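Notebook - soft goods bench, Prinddale
September, started 8:40

Carrying on from the previous page. Lachlan Gunn wants the packing method for the white textile items settled before the Herell order is released, so today is bag handling only. No seam work, no wash tests.

Stock
Clear bags, the thin crinkly kind, from Pralico. Opening stock 1,147 per the sheet on the cabinet door. Pack of 100 moved to the bench. I did not verify the pack quantity. The old bags from Weerakoon are still on the bottom shelf and should not be mixed in; the film is stiffer and the mouth is narrower. Shiela Macaraeg has asked for them to be kept until the order closes.

Procedure as run
Fold the item on the bench, long edges in first, then in half, then in half again. Press flat with the forearm, working from the fold toward the open edge. Open the bag fully before picking up the item. Insert folded edge first. Push out air from the bottom of the bag upward and turn the flap under. Label goes on the back, lower right.

Alfredo folded, I bagged. We swapped at 10:15.

Notes
1. Opening the bag is the slow step. The two layers of film cling and the mouth has to be rubbed between finger and thumb before it parts. Blowing into it works but is not acceptable for customer goods.
2. Folded edge first is clearly better. With the open edge first, the top layer catches on the film and rucks up inside, and the whole thing has to come out again.
3. A third fold makes the bundle too thick for the flap to turn under without pulling. Stay at two after the long edges.
4. Film creases do not relax after packing. Alfredo left one under the steel plate while we had lunch and the creases were the same afterward. They are cosmetic. Cherry Mae Panganiban says Herell has never rejected on bag appearance, only on marks on the cloth.
5. Static. Worse at the window end of the bench. Lint sticks to the outside of the film and shows up badly against white. Wiped with the barely damp cloth, then dried. Moved the work to the door end after the break and it was less of a nuisance, though the bench had also been wiped down by then, so I can't separate the two.

Bench surface
The gray mat leaves a faint mark on white fabric if the item is dragged. Lift, don't slide. Found this on a reject piece, no loss. Covered the mat with kraft paper for the rest of the session. The paper shifts unless taped on all sides - tape is in the second drawer, not the tool cart.

Open items
- Ask Pralico whether the same bag comes with a lip on one side. A lip should fix note 1.
- Jarosław Szewczyk to confirm the label position. His drawing shows lower left, the order sheet shows lower right. Used the order sheet.
- Release quantity is 600. Do not start until the label question is closed.
- Replace the mat or keep papering it. Lachlan's decision.
- Count the bags again before release. The door sheet has two entries with no initials.

Stopped at 3:30. Bench cleared, paper left down, unused bags back in the cabinet on the top shelf.

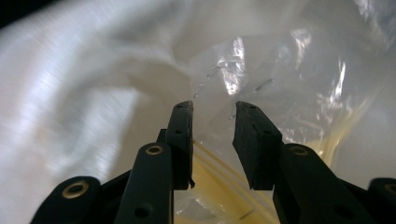 Clear bag and white fabric.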